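Public Sector / People on the Move

Tiina Heiskanen had been in her new job for three weeks when we spoke, and she was still finding her way around the building. She took my call a little before eight in the morning, from a conference room she had picked mainly for its door, and she apologized twice for the hum of the heating before I could tell her I couldn't hear it.

Heiskanen joined Brarmont in September to run its work for county and city governments, after a long stretch at Kurek, where she looked after help desks and later the larger service contracts. Brarmont is best known for keeping other people's old systems alive, and her first big assignment is very much in that line. Dusoddale County wants to move its permits, property records and court scheduling off a set of aging servers and onto Siltance, the company's hosted records platform, and it would like to do this without closing a single counter to the public.

"I get asked if that's exciting," she said, laughing. "And I do think it is, but I've learned to be careful who I say that to. My sister thinks I move filing cabinets for a living, and some days I can't find much wrong with that description."

She came into the field sideways. She had been working the front counter at a tax office, the kind with a ticket machine and a row of bolted-down chairs, when the office changed its software over a long weekend. On the first morning back, the new screens wouldn't print receipts. "People had taken time off work to stand in that line, and we were writing receipts by hand and hoping the numbers would match later. I went home that night and thought, somebody decided this was ready. I wanted to meet that person. I suppose over the years I've become that person, so I try to remember how it felt on the other side of the glass."

That memory seems to explain a good deal about how she likes to run a project. She spent much of her first two weeks in Dusoddale away from the server room, sitting beside the clerks who file the permits. She asked them what they wrote on sticky notes, what they kept in their own spreadsheets, and which screens they had quietly stopped using. The answers went into a long document that she says is more useful to her than the original requirements, though she is fond of the requirements too and wouldn't want their authors to feel slighted.

Jadwiga Makowska, the delivery manager on the contract, was with Brarmont well before Heiskanen arrived and admits she was nervous about a new boss turning up in the middle of things. "You brace yourself for a reorganization," Makowska told me when I called her later that day. "Tiina asked to see our list of open issues, and then she asked which ones I was embarrassed about. We started with those. It was a long afternoon, but I slept better afterward than I had in a while."

The two of them have settled on moving the county over in three stages, permits first and court scheduling last. Each stage has a rehearsal in which a batch of 100 real records is taken through from beginning to end, with the clerks themselves checking the results against the paper. Heiskanen is firm that the checking can't be done by the people who built the thing. She is also firm about lunch during rehearsals, a point she returned to more than once, having sat through a good many that went badly after one o'clock on nothing but coffee.

I asked about the staff side, because talk of modernization tends to make people in county offices worry about their jobs, and she didn't hurry her answer. She said she can't make promises on a client's behalf and has seen contractors do harm by trying. What she can do is put the training hours in the plan from the start, and argue for them when the budget gets tight. "Training is always the line that somebody wants to shave. I've lost that argument before, at other places, and I can tell you I paid for it in phone calls."
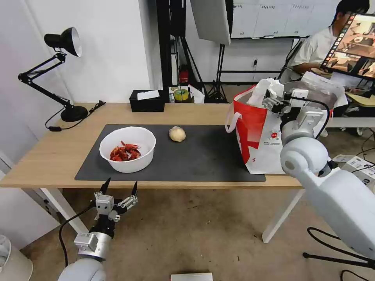
The part of the Dusoddale job she talks about most happily is the sorting, which comes before anything gets moved at all. Old systems collect duplicates, half-finished forms and fields that meant something to one person years ago, and she would like the county to decide what it wants to keep before Siltance sees any of it. She explains it to new staff in terms of unpacking the groceries. You may have the dried red chilies out in their bowl on the table, looking very nice, but there is still a big shopping bag standing next to it with a plastic bag poking out of the top, and you haven't finished until you know what's in there too. "Permits are our bowl right now," she said. "Court records are the bag." Then somebody knocked on the conference room door, wanting it for another meeting, and she gathered up her notes and asked if I would mind holding on while she looked for a hallway.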